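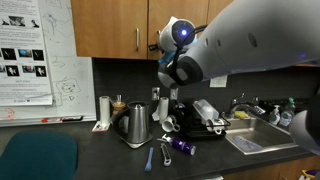 I've been going back and forth on backsplash color for our break room since summer and I finally have an opinion, so I'm starting a thread! We have medium-brown wood uppers that are staying put (they're solid, the doors hang straight, I am not painting them) and everyone I asked said go white or cream to "lift" the space. I now think everyone was wrong. Look at how good the dark charcoal tile is under those brown cabinets. The wood goes warmer against it and the vertical metal handle suddenly looks like somebody chose it on purpose. My one hang-up is the outlets. White plates on dark tile jump right out at you. Do I swap them for black or gray, or leave them alone? Also taking opinions on having a whiteboard near the counter, because we want one too.

— pennyrail

Posted Wednesday, October 20, 2004

tomsgrout
Dark tile all the way. I did charcoal in my own kitchen last December and I still walk in and grin at it. Match your grout to the tile, or go one shade lighter at most. Light grout on dark tile turns the wall into graph paper.

For the plates, go gray. Black is harder to match than you'd think, and a near-miss black next to charcoal bugs me more than plain white does.

marlo_k
I'm going to disagree with both of you a little. I love the tile, but with brown doors on top it can get heavy fast if the room doesn't have good light. What do you have for windows, penny? We had a dark backsplash in the old Pennington office and by four in the afternoon you couldn't see what you were chopping.

And leave the white plates! Outlets are white. People know what they are and can find them.

pennyrail
One window, faces north, so you may have a point. There's room for strip lights under the cabinets though. I priced the tile in two finishes from Vatero, matte and a soft gloss. Does gloss help any?

tomsgrout
Gloss helps with light and hurts with water spots. You'll see every drip behind the sink. Matte hides spots but holds on to grease, so it depends whether your people fry things or just rinse mugs.

Arūnas Ots
Hello all, I fitted out the staff kitchen at Skuvside, so I have feelings about this. Matte. Please go matte. We did gloss the first time and the under-cabinet lights reflected as a row of bright dots right at eye level, very tiring. We ended up redoing the long wall and it is now my favorite wall in the building.

On the plates, I bought gray ones for the whole run and they were not expensive. Turn the breaker off first, even for a cover plate. I skipped it once and I don't skip it now.

marlo_k
OK the reflected dots thing is real, I'd forgotten that. I'll come over to matte. Still no on the gray plates. You lose them completely when the light is low and then people are poking around with a toaster plug.

biscuit_drawer
Can we talk about the whiteboard? I am so pro whiteboard in a kitchen. Ours started out as a shopping list and now it's doodles, a running score for cards, half a floor plan, somebody's drawing of a goose. The one in the photo has all those loops and shapes over it and I feel right at home looking at it. Get one with a marker tray. Ours came without and the markers live in the fruit bowl.

pennyrail
Tray is a must, agreed! Does yours get greasy?

biscuit_drawer
A bit, at the end closest to the stove. Mount it as far from the burners as the wall lets you. And wipe it all the way down every week or so, with the proper cleaner. Red is the worst. Leave red up for a month and you get streaks you'll be looking at for years.

tomsgrout
Red is the worst, can confirm. I'd also keep paper off the board. Once someone pins up a poster, that corner belongs to the poster for good and the writing space shrinks from there.

biscuit_drawer
Hard disagree, the paper is half the fun. We've got a takeout menu and a picture sheet from the company picnic on ours and people stop and read them while the kettle goes.

Arūnas Ots
I would do a small cork strip beside the board. Then you are both happy.

pennyrail
Cork strip, yes, stealing that. Last one, chairs. I love that teal blue with the brown and the charcoal, and I'd like three or four in that color, but the ones I've found are upholstered. In a room with soup. Am I asking for trouble?

marlo_k
Yes, but buy them anyway. It's such a happy color and that room is going to need some with all that dark tile. Look for covers that unzip. The Stitunley ones we have do and they've been through the wash 7 times, still fine.

tomsgrout
Vinyl. Same color, damp cloth, done.

marlo_k
Vinyl sticks to your legs in July, Tom.

pennyrail
Ha, I'll sit on both before I buy. So it's matte charcoal, matching grout, strip lights, a whiteboard with a tray and cork next to it. The plates are two against one so I'm going to tape a gray one over a white one for a week and see how it feels. Ordering tile samples tonight!

Arūnas Ots
Order one extra box when you do the full order. The next batch can be a slightly different dark, and you will see it.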